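We use cookies to make this site work and to remember your preferences. Accept all | Manage settings

Section 5: Fitting and Caring for Your Stengate Bar

Thank you for choosing a Stengate bar for your home! Take your time over this part, put the kettle on if you like, and read all the steps once before you pick up a screwdriver.

1. Lay a soft towel over your work surface and set the bar and its brackets on it. The dark finish is tough once it's on the wall, but it can pick up little scratches from a bare countertop.

2. Hold the first bracket against the wall where you'd like it and mark around the plate lightly with a pencil. Use a level for the second one – your eye will fool you, especially in an older house.

3. Fasten both brackets, then slide the bar home until the joint sits snug. Turn it by hand only.

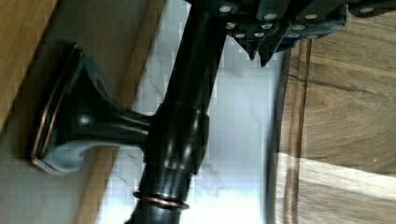 Fig. 7. Bar, joint and flared bracket, with the rectangular plate flat against the surface.

4. Look along the copper-colored edge of each plate. You want it lying flat all the way around, with no gap. If you find one, loosen the bracket, straighten it and try again.

Note: The warm copper tones at the edges and seams are part of the finish – please don't try to polish them away.

CAUTION: Never use bleach, vinegar or scouring pads. Wipe with a soft damp cloth and dry well, and wait 2 days before hanging anything on a newly fitted bar.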